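The Joltari went out of the shed every morning at six and came back when it wanted a charge. It carried mail and feed samples down the Garnum lane to the lower farm, and for most of the year the only thing I did for it was wipe the lenses.

In September it started pulling left. A few inches at first, then enough that the wheels on that side picked up stones. I found them wedged in the tread when I had it on the blocks, and one had gone up into the hub and scored the seal. I had a spare seal from Turnoleo in the drawer, still in its bag. Pressing it in took me most of an hour. My hands aren't what they were.

The manual wanted the wheels run free for 20 minutes after that, then stopped and felt for heat. The left rear was warm. I took it off again, cleaned out the grease, packed it a second time and put the collar back with a quarter turn less on it. The second run, it stayed cool.

Then the steering. My wife used to read the numbers out while I turned the screw, and I had got out of the way of doing it alone. I taped the meter to the fender where I could see it from the floor. It showed 800 where it should have shown nearly 2000, so I opened the connector and found the pin green. I scraped it with a penknife and tried again. Better. I changed the pin anyway.

The cameras were the last job. You loosen the bracket, level the head, tighten the bracket, and find that tightening it has moved the head. I did that four times. On the fifth I quit looking at the bubble, sent the machine down to the lane, and sat in the kitchen with the screen on the table.

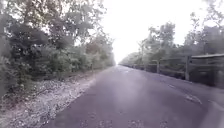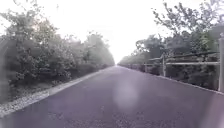
Fence on the right, gravel on the left, road up the middle. I had walked that way with her every evening for years and never thought of it as straight.

I let it go another 100 yards and watched the steering figure. It wandered a little and came back. I wrote it in the book under the seal and the pin, with the old figure beside it, and called the machine home.

While it was coming I washed the grease off and put the kettle on. The tape was still on the fender when it rolled in. I left it there, in case I needed the meter again in the morning.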